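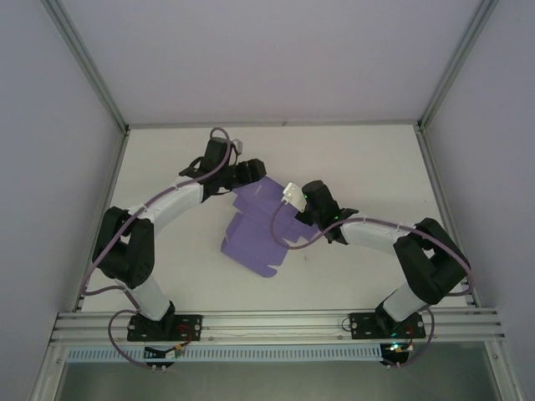 Joltus Two-Arm Gripper Test Bench

The Joltus bench is a tabletop cell for trying out grippers on a matched pair of arms. Both arms bolt to the same aluminum rail, so a gripper tested on the left can be moved to the right and run again from a mirrored position. Prastside sells it assembled or as a kit.

Each arm stands on its own black mounting plate, with a controller board mounted below it. Cabling follows the outside of the links and is tied down where it needs to be. Leave slack at the wrist. A cable that is too short there will pull on the gripper long before the arm reaches the end of its travel.

What you can compare

Most buyers use the bench for two kinds of work. The first is soft material: cloth, film, thin bags. Fingers that do well on hard parts often push fabric along the table before they get hold of it, and a sheer fabric will show this sooner than a heavy one. The second is a rigid part shared between both arms, where small differences in grip height or timing put a twist on the part. 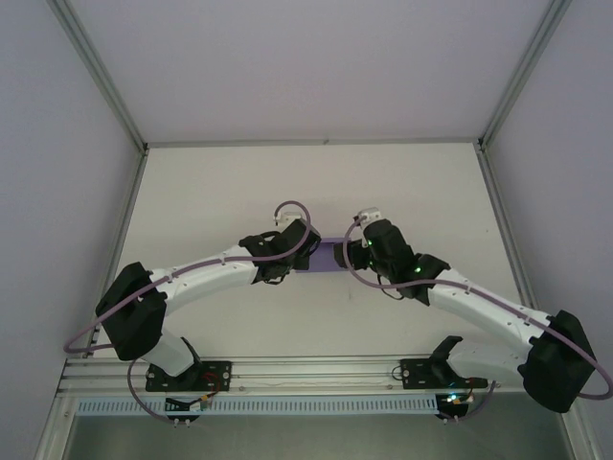 Both arms at a small purple block, wrists facing across the table.

For the shared-part test we suggest starting with a light block and keeping both arms at low speed. Change one thing at a time — finger pads, grip force or approach angle — and write down the setting before each run.

Gripper options

Disano two-finger gripper. The standard choice. Parallel motion, 38 mm opening, replaceable pads. Pads are sold in packs of 4.
Tăng soft-tip gripper. Same wrist fitting, with a flexible tip for fabric and film. Slower to close than the Disano. Not recommended for parts with sharp edges.

You can fit a different gripper to each arm. The control software stores 3 profiles per arm and will ask which one to load at startup.

What comes in the box

2 arms with mounting plates
2 controller boards
Rail and slotted cable duct
Enclosure panels and aluminum framing
Cable set and ties

Grippers, wrist cameras and the power supply are ordered separately.

Notes on setup

Bolt the rail down before fitting the arms. Check that both plates sit flat, then tighten in a cross pattern. Run the homing routine with the table clear.

Benches shipped before 3/16/18 need an adapter ring for the Tăng gripper. Order it with the gripper and include your bench serial number.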